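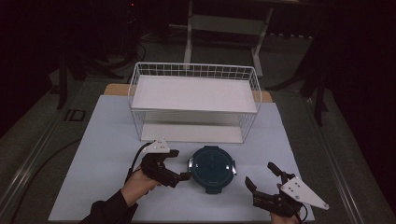

My thumbs still hurt, so let me get the scores out of the way first: I played badly, I lost a lot, and I'd go back tomorrow. Jirnard opened up its controller workshop for visitors on 2026-09-12 and I got one of the tickets, after three years of missing out. If you've never heard of them, they're the small outfit behind the Allora pad, the one with the swappable sticks that my brother keeps stealing from me. I'd been picturing glass cabinets and spotlights, and what I got was a whole lot of plain furniture, right down to a two-tier white wire rack standing on a pale-topped table with nothing on either shelf. I liked that! It felt like a place where people work.

Home Reviews Visits Controllers About

4 min read

We were split into groups at the door and mine went with Kwame Abugri, who designs the stick modules and talks very fast. He started us off at the wear testers, a row of rigs that push a thumbstick around in circles all day and all night. The stick we watched was on hour 432. I asked what kills them in the end and he said dust, mostly, and also people who eat chips while they play (he looked right at me, I swear). Then he passed around two sticks, one fresh and one from the end of a test, and I couldn't tell them apart by feel until he had me let go and flick them. The old one came back to center just a hair late. Now I can't stop flicking mine at home.

Next was the button room, which is where I lost most of my morning. They have 35 different button springs on a long board, each wired to the same little fighting game, and you slide along trying them. Soft ones feel lovely for about four seconds and then you start pressing things by accident. The stiff ones at the far end made me feel like I was typing on a doorbell. I ended up liking number nineteen, and the woman next to me thought nineteen was awful, so there you go.

Lunch was sandwiches in the hallway, a bit dry, but free coffee!

After that came the part I'd really wanted, a hands-on with the Dikoston, their new split controller. Each half pairs on its own, so you can use it as one pad or hand a half to a friend. Sorin Softić, who does the software side, set up a two-player racing game called Su and beat every one of us with the left half only. Pairing was quick. You hold the small button on the inside edge until the light goes steady, and if you want both halves to act as one you hold both buttons together. My hands are big and the right half was cramped on its own, with the stick sitting too close to the lower buttons for my taste. As a full pad it was great, though, and the grips have a nice rough texture that I wish the Allora had.

I asked about remapping and Sorin said you can save layouts on the controller itself, so they come with you when you switch to another console. He wouldn't give me a price. He did say the first run is 3,000 units and that 2,366 of those already have a name on them, so if you want one you may not want to wait for my full review.

A few bits if you go next year: parking fills up early, the shop only has last season's colors, and the button room gets loud, so try it before lunch while the other groups are still at the testers. The next open day is planned for January and tickets go up on their mailing list first. I'm taking my brother, and he's bringing his own controller this time.

Contact us | © Pad & Stick | Back to top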